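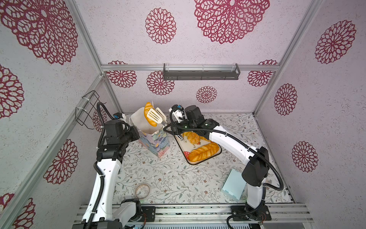 Wallner to Open Second Nestila Bakery Cafe in Trodberg This April

TRODBERG – Wallner, the family-owned baking company, will open its second Nestila bakery cafe in the former post office building in downtown Trodberg this April. The new cafe has 42 seats indoors and a takeout counter that opens at 6:30 a.m.

The first Nestila opened in Sedomard and serves breakfast and lunch. The Trodberg cafe will carry the same core menu, including butter croissants, rye loaves, seeded rolls, egg sandwiches and soup. It will also offer a longer list of pastries in the morning and a short afternoon menu of open sandwiches and cake by the slice.

All bread for the Trodberg cafe will be mixed and baked on site. Croissant dough will be prepared in Sedomard and delivered each evening, then shaped and left to rise overnight. Wallner has installed two deck ovens and one smaller convection oven at the back of the building, where the mail sorting room used to be.

"People from Trodberg have been driving to Sedomard for bread for years, and they kept asking us when we would come to them," the company said in a statement. "The post office came up for lease last spring and it had the floor space we needed. We signed that same month."

The building stood vacant before Wallner took it over. The original tile floor in the lobby has been cleaned and repaired, and the service windows are now part of the takeout counter. The front steps have been replaced with a ramp, and a new accessible restroom has been added. Parking is available in the public lot behind the building, with the first hour free.

Wallner expects to hire staff for both early and late shifts. Bakers will start at 2 a.m. and counter staff at 6 a.m. Training takes place at the Sedomard cafe and is paid at the full hourly rate. No baking experience is needed for counter jobs. Application forms can be picked up at the Sedomard cafe.

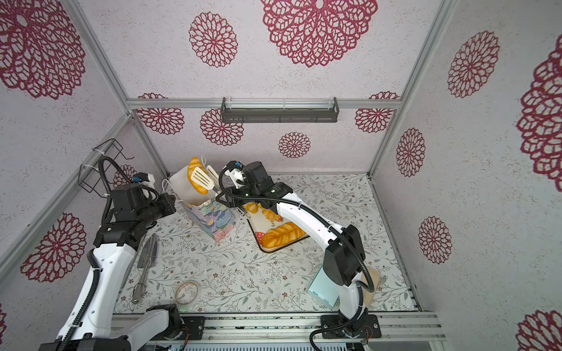 Leafy vines and small flowers on a white tablecloth.

The Trodberg location will also take wholesale orders from restaurants, schools and offices within the county. Wholesale customers can order up to noon for delivery the next morning. The minimum order is $100, and delivery inside the Trodberg town limits is included in the price. Customers who already order through Sedomard can stay with that location or move their account to Trodberg – prices are the same at both.

To mark the opening, the first 114 customers on opening morning will receive a free loaf of the Nestila house rye. The offer is limited to one loaf per household. Coffee will be half price until closing time that day.

Regular hours will be 6:30 a.m. to 5 p.m. on weekdays and 7:30 a.m. to 3 p.m. on weekends. The kitchen stops serving hot food one hour before closing. The opening date will be posted on the cafe door and at the Sedomard counter once the final town inspection is complete.

Hours at the Sedomard cafe will not change. Its evening bread pickup will continue as before, and gift cards bought at either cafe can be used at both.

About Wallner

Wallner is a family-owned baking company based in Sedomard. It runs the Nestila bakery cafe and supplies bread and rolls to restaurants and grocery stores in the area.

Media contact: Wallner Press Office, Sedomard. Photos of the building and a full menu are available on request.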